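Clurnbridge council picks a deputy leader after a second ballot
By Bláthnaid Tully

The town council of Clurnbridge has a new deputy leader. Councilor Funmilayo Onyeka was elected to the post in October, at a meeting that lasted until 10:40 in the evening and needed two rounds of voting.

The post became empty in the summer, when Dymphna Ó Briain left it to take care of the planning portfolio full time. For several weeks it was expected that Aoife Mulligan would follow her without a contest. Councilor Mulligan has sat for the Keogh ward during three terms and she is known well by the staff and by most of the residents who come to the meetings.

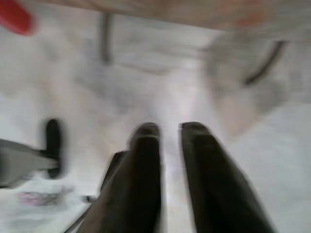

Issue 122

Then Councilor Onyeka put her name forward, only a few days before the deadline. She represents Histilville, the newest ward of the town, which has never before had a member in the leadership. In her letter to the other councilors she wrote that the people of Histilville pay the same taxes as the people of the old center, and that they wait longer for every bus and every repaired street.

The first ballot ended in a tie. Under the standing orders the council must then take a pause of 20 minutes and vote again, and if the second ballot is also a tie the names are drawn from a box. During the pause small groups of members were talking in the corridor, and at least one of them changed sides. The ballot is secret, so the public will not learn who it was. Councilor Onyeka won the second round by two votes.

"I did not expect it after the first count," she said when she came back to her seat. "I want to thank Aoife, who made a fair campaign. I will ask her for advice often, I think more often than she would like."

Councilor Mulligan shook her hand and said that she will stay on the budget group. Asked if she will try again at the next election for the post, she answered that it was too late in the evening for such a question. 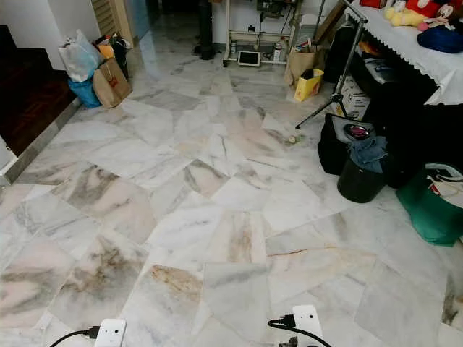

The deputy leader chairs the meetings when the leader is absent and also has the last word on the order of the agenda. This second power is small on paper, but it has caused many arguments in the past year. The proposal for the Histilville bus line was moved to the end of the agenda four times, and each time the meeting closed before the members could discuss it. It will now be the first item at the next meeting, Councilor Onyeka confirmed.

The leader of the council, Janaína Peixoto, did not say in public which candidate she preferred. She told this paper that she can work with both of them and that she was glad to see a real contest. The last time when two candidates stood for deputy leader was before she moved to the town.

Some 1000 residents of Histilville had signed a petition in support of the bus line, and a number of them followed the vote from the public seats. They clapped when the result was read, and were asked to stop so that the remaining business could be finished. The council then approved the winter schedule for street cleaning without debate. It also agreed to repair the bell of the old market hall, which carries the date 1763 and has been silent since the spring.

A decision about the parking fees on Keogh Street was postponed again. Councilor Ó Briain said the report on the fees is ready but the figures for the month of August must be checked one more time. Residents can send their comments on the fees to the town office, in writing, until noon on the day before the next meeting. The agenda will be put on the notice board at the office and on the website of the council.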